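Dellcombe 记账本 使用手册
第4节 应急金账户的设置和自动转入 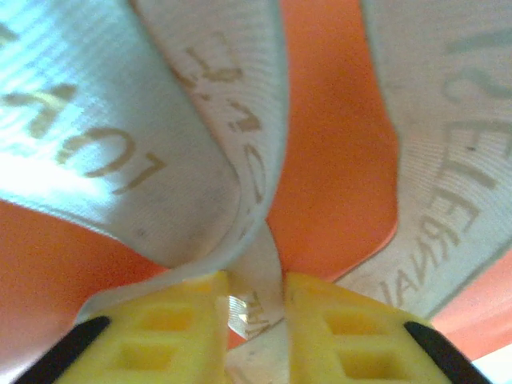 做这一节之前,第3节的收入和固定支出要先录完。没录完的话“可转余额”那一栏是灰的,点不动。先回去补,再过来。

适用版本:桌面版和网页版。手机版菜单位置不一样,看第6节。
本节最后修改:2018年10月29日

4.1 开始前准备

手边放好:
最近2个月的银行流水(纸的、电子的都行)
工资卡和储蓄卡的尾号
信用卡账单,每张卡都要,包括不怎么用的那张
房租或房贷的扣款日

流水不够2个月也能做,只是系统算出来的月均支出会偏低。偏低的意思就是目标定小了,以后还得改。

注意:软件不会动您银行里的钱。它只记账、只提醒。真正的转账要在银行那边设,见4.4。每个月都有人来问为什么“转了”钱还在原处,就是这一条没看。

4.2 新建应急金账户

1. 左侧菜单,点“账户”。
2. 点右上角“新建”。
3. 类型选“储备”。不要选“储蓄”。两个长得像,“储蓄”会被算进可花的钱里。
4. 名称自己起。建议写清楚用途,比如“应急金”“别动”。
5. 期初余额,填现在这个账户里的实际金额。没有就填0,不要空着。空着会报错,提示语写的是“日期无效”,是老问题,跟日期没关系,填上数字就好了。
6. 币种默认跟主账户走。有外币账户的,先别混,单独建。
7. 点“保存”。

保存后账户列表里多出一行,前面有个小锁。没有小锁说明第3步选错了,删掉重建,不能直接改类型。

注意:删账户之前看一眼里面有没有记录。有记录的先移走。删掉就没了,回收站里找不到的。

4.3 设定目标金额

1. 点进刚建好的账户。
2. 点“目标”。
3. 选“按月支出”或者“固定金额”。

选“按月支出”的:
a. 填月数。默认是4。
b. 收入不稳定的(自由职业、按单结算、淡旺季差得多),填6。
c. 两个人都有固定工资,没有孩子没有房贷,可以先填2,攒够了再往上加。
d. 点“计算”,等几秒。

选“固定金额”的:
a. 直接填数。
b. 点“确认”。

两种方式可以来回切,之前填的会留着。

说明:系统算月支出的时候只算勾了“必要”的类别。房租、水电、吃饭、交通、保险、最低还款额,这些默认勾好了。外出吃饭和订阅服务默认没勾。要不要勾自己定,在“设置-类别”里改,改完回来重新点一次“计算”,不会自动刷新。

说明:年付的保费、车险之类,录的时候要选“按年”。选成“按月”的话目标会大得吓人,看着就不想攒了。

4.4 自动转入提醒

先说软件这边。

1. 账户页面,点“计划”。
2. 点“添加计划”。
3. 频率选“每月”。周结工资的选“每周”。
4. 日期填发薪日的后一天。填当天也行,不过有些银行工资到帐晚,容易对不上。
5. 金额。不知道填多少就先填198,后面随时改。
6. 来源账户选工资卡。
7. “余额不足时跳过”这一项,勾上。
8. 保存。

再说银行那边。各家界面不同,只写大概步骤:

1. 登录网银或者去柜台。
2. 找“定期转账”“预约转账”或者类似的名字。
3. 收款账户填您的储蓄卡。
4. 金额、日期,跟上面填的一模一样。
5. 记下生效的月份。有的银行当月设,下月才开始。

注意:两边金额不一致,月底对账会出红字。以银行为准,改软件这边。

注意:跨行的先问手续费。每次转一点点,手续费收一年下来也不少。

4.5 有信用卡欠款的情况

先存还是先还,软件不替您决定。不过有个设置可以用:

1. “计划”页面,往下拉。
2. 打开“分配”。
3. 左边是应急金,右边是还款。拖中间的滑块。
4. 点“预览”,看两条线各自到哪个月。
5. 满意了点“应用”。

滑块不能拖到让还款低于最低还款额,拖不过去是正常的,不是卡住了。

几张卡一起还的,在“还款顺序”里选。“利率高的先还”总利息少一些,“余额小的先还”能早点销掉一张。选哪个都行,别每个月换。

注意:利率要填年利率。账单上有时候写的是日利率,填之前看清楚单位。填错了预览那条线会平得不像话,一看就知道。

注意:分期已经收过手续费的那部分,不要再填利率。勾“已分期”,填剩余期数。

4.6 动用应急金

真要用的时候:

1. 点小锁。
2. 输密码。
3. 选原因(医疗、失业、维修、其他)。选“其他”的要写几个字,不写保存不了。
4. 填金额和日期。
5. 系统会问要不要自动调整补回计划。选“是”,原来的每月金额不变,到期月份往后推。选“否”就什么都不动,您自己改。

旅游、换手机、打折,不在原因列表里。要花这些钱请另外建一个账户,类型选“专项”。

4.7 从旧版导入

Brekstead 版的用户看这里,其他人跳过。

1. 旧版里导出,格式选CSV。
2. 新版“文件-导入”。
3. 编码选UTF-8。账户名带重音字母的(比如客服常遇到的 Núñez 这类姓氏)不选这个会变乱码。
4. 对一下列名。旧版的“预备金”对应新版的“储备”。
5. 先点“试导入”。没有红字再点“正式导入”。

旧版里的计划导不过来,只能重新设。如果您是5月之前导出的文件,少一列“来源”,要重新导出一次,手工加列不认。

4.8 常见问题

进度条一直是0%。
期初余额没填,或者目标没点确认。回4.2第5步看看。

目标自己变大了。
有一笔大额支出被归到“必要”里了。找出来,改类别,重新计算。

提醒收不到。
看垃圾邮件。再看“设置-通知”有没有关掉。还不行就把提醒时间改一下再改回来,多半就好了。

夫妻两个人能共用一个应急金账户吗?
可以。“账户-共享”,输入对方的登录邮箱,对方接受以后生效。双方都能看,动用的时候要两边都输密码。不想这么麻烦的,在共享设置里把“双人确认”关掉。

利息要不要记?
要。记成收入,类别选“利息”,进账户选应急金。金额很小也建议记,不然年底余额对不上,找几分钱找半天。

换了工资卡怎么办?
“计划”里改来源账户就行,不用重建。银行那边的定期转账也要一起改,旧卡上的记得取消掉,不然余额不足会一直给您发短信。

想暂停几个月。
“计划”页面点“暂停”,选恢复的月份。银行那边另外停。两边都要停,两边都要恢复。

4.9 完成后检查

账户前面有小锁
目标金额不是0
计划状态显示“启用”
银行那边的定期转账已经生效
信用卡利率都是年利率

都对了就可以关掉了。第一次转入之后的第二天再进来看一眼,余额跟银行对得上就行。对不上的,截图(把卡号遮住)连同导出的日志发给 Clostthorpe 客服,邮件标题写“应急金 对账”,别的标题会分到别的组,要多等几天。

下一节:第5节 退休储蓄的录入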